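Bench notebook – gripper comparison, garments

16th June

Left to do from last time: swap the Trerik fingers back on, redo the force limits, and stop using the towel as the only test item. The towel is too easy. Anything with one thickness and no seams gets picked up by whatever is on the flange, so the numbers for it tell us very little about the fingers.

Two finger sets on the list. The Trerik set is the stiff one, flat pads, short. The Jirnis set is the angular one with the cut-outs, which gives a little under load and wraps slightly when it closes on something thick. Same arm, same controller, same wrist camera for both. Closing speed left alone. The only thing I change between sets is the tool offset, and I wrote it on the tape on the controller lid so it doesn't get lost again.

Started on dark cloth because that is where the grasp point finder has been worst. It wants an edge. On navy it mostly finds shadows. Exposure was at 10 ms and I left it there for the first runs to have a baseline. The rolled fold on the left is what I would grab by hand, and the finder put its first choice on the pocket slit instead, where the stitching is lighter than the rest. 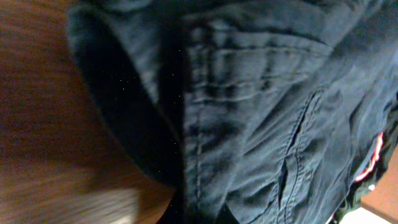
Libor Danko

Second choice was the strip of red and white trim, which is worse. It has plenty of contrast, but the fingers would come down on a thin band with bunched cloth around it. I think the finder scores contrast far too high and thickness not at all. Tatiana says there is a weight for this in the config that was set in December and not touched after. Found it, it was at 200. Put it at 500 for now and wrote the old value next to it.

With the new weight the finder moves to folds more often. It still goes for stitching when the cloth is mostly in shadow. Longer exposure would help there, but the wood already smears while the arm is moving, so I don't want to go up without slowing the approach as well. Parked until I have talked to Tatiana about approach speed.

Notes on the Trerik set: holds well once it has cloth between the pads. Trouble is the way in. The tips are blunt and push the top layer ahead of them, and on a soft pile they end up closing on a ridge they made themselves. Pad wear is fine. One screw on the left finger had backed out a little, put thread lock on it.

Changed over to the Jirnis set after the break. The changeover is slow – two connectors, four screws and the offset – and I would like the quick plate from Hesden if we are going to do this regularly. Knit first, as it is the thickest thing we have and the one where finger shape should matter most. 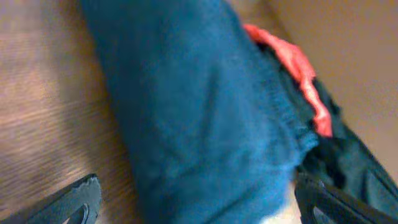

Finger opening is the main question with the Jirnis set. At full width the tips sit so far apart that the approach has to be lined up well, or one of them lands on the neighboring garment. The teal knit is a good case for it: it lies in a long thick roll, with wood on the left where a finger can come down freely and other cloth right up against it on the other side. So the left finger is never the problem. On the right I would want the tip between the knit and the dark green piece, and the camera doesn't give the finder much to separate them with except color. Try offsetting the grasp toward the free side and see if the compliance takes up the difference.

Ran 58 grasps in total over both sets, all logged under my login. Not splitting them by set here, the log has it and I haven't checked the labels on the early ones. My impression is that Jirnis is better on thick knit and Trerik is better on woven cloth with seams, but I would not put that in the report yet.

Also looked at the Sakamoto controller manual for the force ramp. The ramp can be set per tool, so there is no need for the workaround script. Tatiana Krajčí to remove it when she is next on this machine.

To do:
Recheck contrast weight on light cloth
Slow approach, longer exposure, dark cloth again
Offset grasp on knit, Jirnis set
Ask Hesden about delivery on the quick plate
Fix labels in the early log files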